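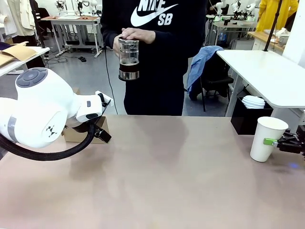
Lazarettbücher aus dem Ersten Weltkrieg ab sofort online recherchierbar

Kreisarchiv Flosau schaltet Datenbank mit Einträgen zu verwundeten und verstorbenen Soldaten frei

Flosau. Das Kreisarchiv Flosau hat die Aufnahmebücher des ehemaligen Reservelazaretts Flosau vollständig erschlossen und in seinem Rechercheportal veröffentlicht. Der Bestand umfasst acht gebundene Bände sowie 55 lose Meldeblätter, die bei der Auflösung des Lazaretts an die Kreisverwaltung abgegeben worden waren. Die Datenbank kann ohne Anmeldung und gebührenfrei genutzt werden.

Erfasst sind Name, Dienstgrad, Truppenteil, Geburtsort, Aufnahmetag, Diagnose nach dem Wortlaut des Eintrags sowie Art des Abgangs. Unter Abgang verzeichneten die Lazarettschreiber die Rückkehr zur Truppe, die Verlegung in ein anderes Lazarett, die Entlassung als dienstunfähig oder den Tod. Bei Verstorbenen ist in der Regel auch der Begräbnisort angegeben. In 1.000 Fällen konnte der Eintrag bereits mit den Sterberegistern der zuständigen Standesämter abgeglichen werden. Diese Datensätze sind im Portal gesondert gekennzeichnet.

»Die Bände waren bislang nur nach Aufnahmetag benutzbar. Wer einen Angehörigen suchte und den Zeitraum nicht kannte, musste sämtliche Seiten durchsehen«, erklärt Orathai Wannasri, Leiterin des Kreisarchivs. Die Namen liegen jetzt in buchstabengetreuer und in normalisierter Form vor. Die Suche berücksichtigt beide Schreibweisen und lässt Platzhalter zu.

Die Transkription erfolgte im Vier-Augen-Prinzip durch Stefaniia Onyshchenko und Uthai Ongart. Unsichere Lesungen stehen in eckigen Klammern, nicht auflösbare Abkürzungen wurden unverändert übernommen. Dies betrifft vor allem die Bezeichnungen von Ersatztruppenteilen, die in den Büchern uneinheitlich gekürzt sind. Eine Liste der Abkürzungen ist als Anlage zum Findbuch abrufbar.

Band 2 weist im hinteren Teil einen älteren Feuchtigkeitsschaden auf. Die betroffenen Blätter wurden vor der Digitalisierung gereinigt und stabilisiert; einzelne Zeilen am unteren Rand bleiben unleserlich. Das Original ist daher bis auf Weiteres von der Vorlage im Lesesaal ausgenommen. Alle übrigen Bände können nach Voranmeldung eingesehen werden – in begründeten Fällen auch im Vergleich mit den Digitalisaten.

Technische Grundlage des Angebots ist die Archivsoftware Feteo. Die Datensätze sind mit dauerhaften Signaturen versehen und lassen sich als Tabelle exportieren. Für die Anbindung an überregionale Nachweissysteme ist Pornthip Kaewkla zuständig. Die Übergabe der Metadaten ist für Februar vorgesehen.

Korrekturen und Ergänzungen, insbesondere aus Feldpostbriefen, Militärpässen oder Familienunterlagen, nimmt das Archiv schriftlich entgegen. Anzugeben sind die Signatur des Datensatzes und die Quelle der abweichenden Angabe. Originale bitte nur nach Absprache einsenden.

Eine Einführung in die Benutzung der Datenbank findet am Mittwoch im Lesesaal des Kreisarchivs statt. Die Teilnahme ist kostenlos, eine Anmeldung ist erforderlich.

Pressekontakt:
Kreisarchiv Flosau
Daranee Thaweesak
Presse- und Öffentlichkeitsarbeit

Abdruck honorarfrei, Belegexemplar erbeten.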